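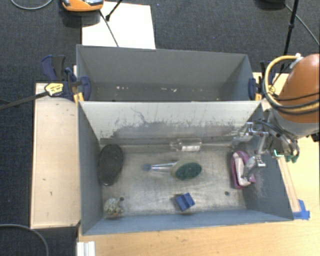

Grey bins, light wooden table. Front one is the scuffed one.

10 August 2024

Glue day again, and I've got more to write down than I expected, so apologies to whoever has to read my typing.

First, the starch paste. I went back to the June recipe (wheat starch, one part to five of water, soaked overnight, cooked slowly) and I'm now fairly sure the lumps last time came from rushing the heat. This batch went translucent after 13 minutes on the low ring and I kept stirring a good while past that. Sieved it twice. It brushed out beautifully! Like single cream once I'd let it down a bit. Jar is in the fridge, bottom shelf, lid labelled. If it smells of anything at all by the time you get to it, bin it and make more, please don't be brave.

Then the Gernwood ledger. This is the tall one with the split spine, and I've been putting it off because the text block is so heavy. Collated it in the morning before touching anything: pencil numbering runs to 2,125, with two leaves numbered twice and one gap that I think is just the clerk losing his place (the sewing is tight there and there's no stub). So nothing missing as far as I can tell. I've written the duplicates on the slip inside the front board.

Old spine lining came off with a poultice, in patches, over most of the afternoon. Whoever did the last repair used animal glue thick enough to resole a boot with. Under it there's printed waste, Fraktur, looks like part of an almanac, and on one strip you can read Havlíček in a lovely clear italic, possibly a printer or possibly just somebody advertising seed. I've lifted three of the strips whole and they're between blotters under the small weights. Fourth strip tore. Annoyed with myself about that one, I pulled it a few seconds too early when I'd just told myself to wait.

Sewing is sound for most of the length. Sections near the front are loose at the tail kettle stitch, and I'd rather catch them down with new thread through the old holes than resew the lot. Tried the 18/3 linen and it looks too fat in the fold. Will try the thinner one tomorrow, waxed lightly.

Lining tests, on offcuts, pasted up yesterday and flexed today:

Kozo, medium, starch paste: flexes well, no cracking, a tiny bit of lift at one corner where I skimped.
Kozo, medium, paste and methyl cellulose mixed: slower to dry and I could shift it about for ages, which was handy. Feels softer. Undecided.
Aerocotton over kozo: much stiffer, but a book this weight may want it.
Grultus paper (the sample roll): nice surface, goes furry when wet. Wouldn't use it on a spine. Might do for wrappers.

At the moment I'm leaning towards kozo first and then the cotton, with the hollow made separately so the spine can throw up a bit when it opens. I had a play with a paper hollow on the dummy book and it opened so nicely that I went round showing it to people who hadn't asked.

Leather. The Hostix calf is too thick at the edges for my taste and it pares badly, it sort of drags and then gives all at once. Could be my knife. I stropped it before lunch and it was better for about ten strokes. Going to reset the bevel properly, and if it still drags then I'm blaming the skin. Dye test: two coats of the brown gets close to the old sides, three is too red. Let it down by half and do four thin ones instead? Worth a go on a scrap.

Order things: blotter is getting low, and we are nearly out of the medium kozo. The supplier does a box of 2,000 interleaving sheets at a much better price than the small packs, but I haven't worked out where we'd keep it. Also brushes, the wide one is shedding and I picked hairs out of the paste all morning.

Humidity was 58 at nine and 63 by four, so everything took forever to dry. Left the ledger under boards with the heavier weights, silicone paper both sides, blotters changed at five. They'll want changing again first thing.

Tomorrow: thinner thread, tail sections, rebevel knife, dye scraps. Photograph the almanac strips both sides before they go in their sleeve.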